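**Household Notes: Washing and Storing Plastic Bins**

The Winholm Home Services Office receives frequent inquiries regarding odors and residue in plastic storage containers. Residents are advised to follow the guidance below.

Empty the container fully and shake out loose crumbs before adding water. Wash with warm water and a small amount of dish soap, using a soft cloth. Steel wool and scouring powders scratch the surface, and the scratches hold dirt.

For persistent odors, spread baking soda across the base, add enough water to form a paste, and leave it for 20 minutes. Rinse twice. Do not combine vinegar with bleach at any time.

Grease in the corners responds well to an old toothbrush. Work under the rim as well, where flour and sugar tend to collect.

Dry containers upside down on a rack overnight. Lids should be stored separately until both parts are dry. Bins used for rice, pet food or potatoes should be washed each time they are emptied, and bins for linens every November, when winter bedding is brought out.

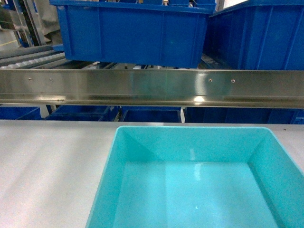 **WINHOLM, September 28, 2025** – An open turquoise bin of this kind may be used for pantry goods still in their own packages. Loose dry goods require a food-grade container with a tight lid. Label each bin on the short side, and keep heavy bins on the lowest shelf.

Questions may be directed to Hwa-young Byun at the Pranley Street counter.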